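Clitent opens clothes care service for student housing in twelve buildings

PRESS RELEASE
For immediate release

Clitent, the company behind the student housing platform Studitport, today announces the start of Zamo, a clothes care and repair service for people who live in student rooms. From September the service will be open to tenants in 12 buildings, with 277 rooms in total. It includes washing, ironing, small repairs and a shared wardrobe for formal clothes.

The idea came from the tenants themselves. In the yearly survey of Studitport, many students wrote that they have no good place to dry or iron their clothes, and that they throw away shirts and trousers because of a missing button or an open seam. A student room is small, and an ironing board takes a large part of the floor. Many also told us that they own only one shirt which is suitable for a job interview or an oral exam, and that it is always in the wash on the wrong day.

Zamo works in a simple way. The tenant takes a cotton bag from the reception of the building, writes the room number on the label and leaves the bag there before 9 in the morning. The bag comes back within 4 working days. Repairs can take longer, up to 7 working days, and the tenant receives a message if the piece cannot be repaired. No piece is thrown away without the permission of the owner.
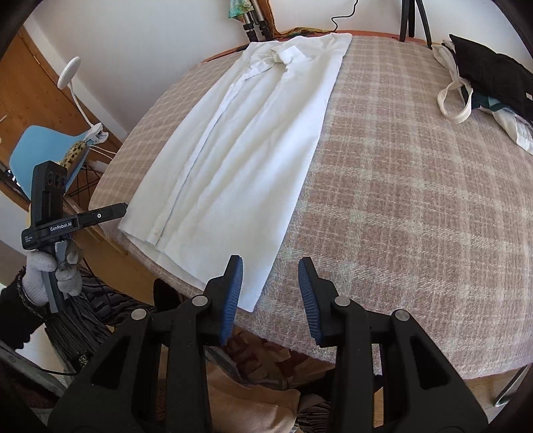 The repairs are made by Kjærgaard, a family-owned tailor's workshop which has worked with hotels and theatres for many years. Kjærgaard will replace buttons and zips, close open seams, shorten hems and mend small holes in woven and knitted fabric. Leather, fur and wedding clothes are not part of the service. For winter coats the workshop offers a separate price, which the tenant can see before the order is confirmed.

"We know how it is to live with one cupboard and one chair," says the management of Clitent. "The chair is full of clothes after two days. We cannot make the rooms bigger, but we can take away a part of the work, and we can help that good clothes are used for a longer time."

The price of Zamo is included in the rent during the first term. After this, tenants can decide if they wish to continue with a monthly payment or pay only for each bag. There is no minimum period, and it is possible to pause the service in the summer months, when many students travel home. Tenants who do not wish to take part do not have to do anything.

The shared wardrobe will be placed in the largest of the buildings, next to the bicycle room. Students can borrow jackets, dresses, shirts and ties for one weekend or for one evening, without payment. The clothes are washed and pressed by the workshop before they go to the next person. Clitent asks former tenants to give clothes which they no longer need, if these are clean and in good condition. Everyday sizes are needed most, and also dark shoes.

During the autumn, Kjærgaard will also hold evening courses in the common kitchens. The participants learn to sew on a button, to read the washing symbols on a label, and to iron a shirt in the correct order, beginning with the collar. The courses start at 18.30 and last one and a half hours. Needles, thread and irons are provided, but everyone should bring a piece of clothing to work on. Because the kitchens are not large, registration is necessary and is done through the Studitport account.

Clitent has chosen to begin with buildings that have a staffed reception, so that the bags are never left in an open corridor. Other buildings can be added next year. House managers who are interested in the service are welcome to write to us already now, and we will send the practical conditions and the list of prices.

About Clitent
Clitent develops and runs services for student housing. The company owns the platform Studitport, where students can find a room, sign the contract, report a fault and speak with the house manager. Zamo is the first service of the company that is not directly connected with the rooms.

Contact for the press
Clitent, Communication Department
Questions from journalists are answered through the press page of Studitport, between 9.00 and 16.00. Photographs of the shared wardrobe can be ordered from the same page.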